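Ticket #468 — Newsletter PDF drops the page footer after export
Opened 09/09/2026 by Lieven Groen
Status: open, workaround in place

Hi all! So I put together the club newsletter in Punov (jewelry swaps, bead fairs, that kind of thing), and ever since the last update my exports come out funny. On screen every page is fine. In the PDF the footer is there on the first page and then it wanders off — sometimes it lands right under a photo, in the middle of the text, like it belongs there.

**What I tried first**

- Restarted Punov, then the whole laptop
- Exported with "Compress pictures" off
- Swapped the Brudetby font for plain Arial
- Deleted the footer and typed it in again by hand

None of it made a difference, except that Arial made the whole thing uglier. I've pasted a stretch of the swap column the way it comes out of the export, footer and all:

> Rings are still what most people ask for, and a shallow tray with low edges is plenty to keep one from rolling off the bed while you sort. Bangles take more room, so please pack those separately.
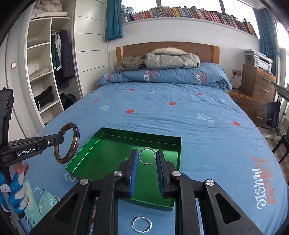

Issue 50, page 4

> The marbled brown and amber ones were popular in March, so if you have any to trade, write to the swap desk before the next mailing.

That footer should be at the bottom of the sheet, a good hand's width lower!

**Update, same evening**

Okay, some progress. I opened the file in Ninh (the free viewer) to see if it was just my PDF reader acting up, and nope, same spot. Then I made a fresh file with only text and no photos, and the footer stayed put on every page. Added one photo back in and off it went again.

So I clicked around in the picture settings and found "Anchor to: footer" switched on. I never touched that — I think the Ritik template brought it along when I imported it. Changing it to "Anchor to: paragraph" fixed page 3, but page 4 goes back to the old setting every time I save.

For now I'm exporting page 4 by itself and stitching it in afterward, which is a pain but gets the newsletter out. Can someone tell me where the template keeps that setting? I'm happy to send the whole file if it helps.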